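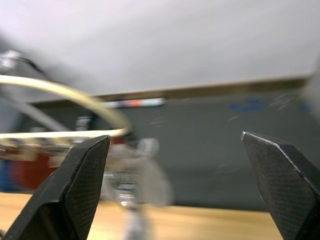

Black jaws, open, with a crosshatched surface.

Holding Things Still: Vice, Clamp and Pliers Tips for the Home Workshop
Ernivdale Workshop Notes
Updated 2018-02-14

Most slips at the bench happen when the work moves. The tips on this page cover the tools that hold it, and how to keep them in good order. They were written for a small garage or shed with ordinary tools.

Soft faces for the vice

Bare metal jaws with a cut pattern leave that pattern in anything softer than they are. For brass, aluminium and finished timber, fit soft faces. You can buy magnetic ones, but scraps do the job. Two offcuts of pine with a strip of leather glued to each will last for years. Use contact adhesive and leave them clamped overnight with a sheet of greaseproof paper between the leather faces.

Cork floor tile also works well, though it crumbles at the edges and needs replacing more often. Avoid foam rubber. It lets the piece roll just as you start to file.

For threaded rod, drill a hole through a block of hardwood the same size as the rod, then saw the block down the middle of the hole. Put one half each side of the rod and tighten the vice on the block.

Cleaning jaws that have stopped gripping

Cut patterns fill up with glue, filings and old wax. A brass brush and a little white spirit will shift most of it. Work along the grooves in one direction, then the other. Dried wood glue comes off more easily after a wet rag has been left on it for an hour, but dry the metal well afterwards and wipe it with an oily cloth.

Chalk rubbed into a file stops it clogging with aluminium. It does nothing for jaws, whatever you may have been told, and leaves a slippery dust.

Oiling

Put one drop of light oil on the joint of each pair of pliers, open and close them until they move freely, and wipe off what comes out. Do this in June and again when the weather turns cold. A damp shed needs it more often.

Vice screws want grease, not oil. Wind the jaw right out, brush off the old grease and swarf, and put on a thin coat with an old toothbrush. We use the Trandurik general-purpose grease in the tub. Any grease sold for bicycle bearings is just as good.

Keep oil off the gripping faces. If some gets on, a wipe with methylated spirit clears it.

Clamping a glued joint

Have a dry run first. Set every clamp to the right opening, lay them out in order, and only then open the glue. Light, even pressure is enough for most softwood joints. A thin line of glue along the seam is what you are after. If it runs down the leg of the table you have used too much, and cranking the clamps harder will not help.

Parcel tape on the clamp pads keeps glue from sticking to them. Replace it when it starts to curl.

For mitred frames, cut 4 corner blocks from scrap with a small notch at the inside corner, and pull them together with a band clamp or a length of strong cord twisted with a stick.

Small parts

- Nails too short to hold: push them through a strip of card, knock them in, and tear the card away.
- Grub screws: a dab of beeswax on the end of the driver.
- Round knobs and caps: wrap with one turn of an old inner tube before using pliers.
- Washers that need filing: screw them to a block and file the lot together.

Stuck fittings

A chrome shower collar should never meet bare pliers. Use a strap wrench, or fold a rag into 2 thicknesses and go gently. If limescale is the trouble, tie on a cloth soaked in white vinegar for 40 minutes and try again. Check first that the finish can take it. Some plated fittings, including the old Schwaiger taps in our own kitchen, go dull with vinegar.

Storage

Hang clamps from a rail by the bar, with the heads all facing the same way. Over 100 clothes-peg type spring clips will fit in a biscuit tin, and it's a poor place for them, as they tangle. A length of batten screwed to the wall is better, with the clips nipped along it.

Leave the vice slightly open when you finish for the day, with the handle hanging straight down.

More in this section: Sharpening garden shears. Fixing a loose hammer head. Refitting drawer runners on Flulard cabinets.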